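Chapter 4
Packing the Single Order

Learning goals
After working through this chapter you should be able to choose a carton for a single item, lay out a packing table, pack a pair of shoes so that it arrives in sellable condition, and fill in a packing record.

Key terms: inner box, outer carton, void fill, tissue wrap, packing record, sellable condition

Opening case: Returns at Nusby

Nusby sells shoes by mail from one warehouse on the edge of town. In August the company shipped roughly 2000 pairs. That same month, 67 pairs came back with the complaint that the box was crushed or the shoes were marked. The shoes themselves were sound in most cases. A customer who opens a dented box with one shoe lying on top of the other tends to think the pair has been worn and returned before, and will often send it back without trying it on.

Raghda Daher, the shift supervisor, spent a morning watching the packing tables. She found that the packers did the same job in several different ways. One closed the tissue over both shoes. Another put the tissue in the bottom and laid the shoes on it bare. At one table the outer cartons were stacked behind the packer, who had to turn around for every order. At another, the shoeboxes were left lying on their sides and filled that way, and the tissue slid forward as the shoes went in.

She wrote down what she saw and changed nothing until the next month. We will come back to her notes in Section 4.5, where they are used to build a packing record.

4.1 The packing table

A packing table is a place to work and should not be used for storage. Anything that stays on it should be used on most orders. Tape, labels, tissue, and a pen belong within reach of the packer's stronger hand. Cartons belong on a shelf below or beside the table, sorted by size, with the size marked on the end that faces out.

Where orders arrive by belt, the table stands against the belt so that the goods do not have to be carried. The screen or paper list goes on the same side. The packer then reads the order, takes the item, and turns to the clear part of the table to pack it. This clear part is called the working area. For shoes it should be large enough to hold an open shoebox, its lid, and both shoes side by side.

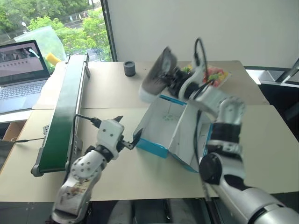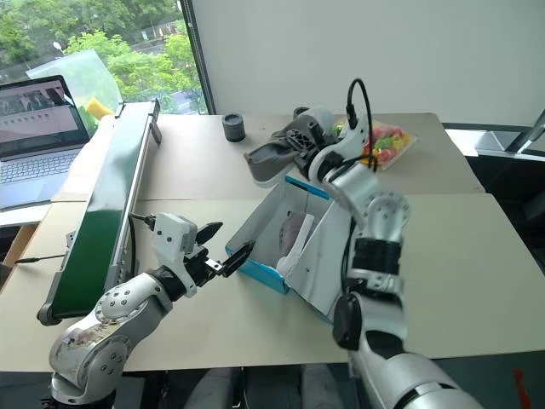
Figures 4.1 and 4.2. An open box on a tabletop, with a belt and a laptop along the left.

Table height matters more than most new packers expect. The packer should be able to reach the bottom of an open carton with the elbows slightly bent. If the back has to bend, the table is too low for that carton. Many warehouses keep one table for small goods and a lower one for tall cartons.

4.2 The inner box

Shoes are normally sold in the maker's own box. This is the inner box. The customer sees it as part of the product, so it must be protected along with the shoes, and tape or labels must never be stuck directly to it.

A pair is packed in the following order.

1. Check the size and color on the box against the order, then check the size inside each shoe.
2. Stand the box flat on its base and open the tissue fully to both sides.
3. Lay the first shoe on its side, sole against the long wall.
4. Lay the second shoe the other way around, with its toe beside the heel of the first.
5. Put a sheet of tissue between the two if the uppers are light in color or have metal parts.
6. Fold the tissue over, near side first, and close the lid.

The lid should close without being pressed. If it does not, take the shoes out and start again at step 2.

4.3 The outer carton

The outer carton should be slightly larger than the inner box on every side. At Vurkenis, a shoe wholesaler we will meet again in Chapter 6, trainees learn to use a flat hand as a gauge. The hand should slide down between box and carton on each side, and two hands should not. The space is then closed with void fill, usually crumpled paper.

Too large a carton costs money twice, once in paper and again in freight. Too small a carton passes every knock straight to the inner box.

Before you read on

Take a shoebox from home and a pair of shoes that fits it. Pack the pair in 10 different ways and turn the closed box over once each time. Write down where the shoes ended up. Bring your notes to class for the exercise at the end of Section 4.4.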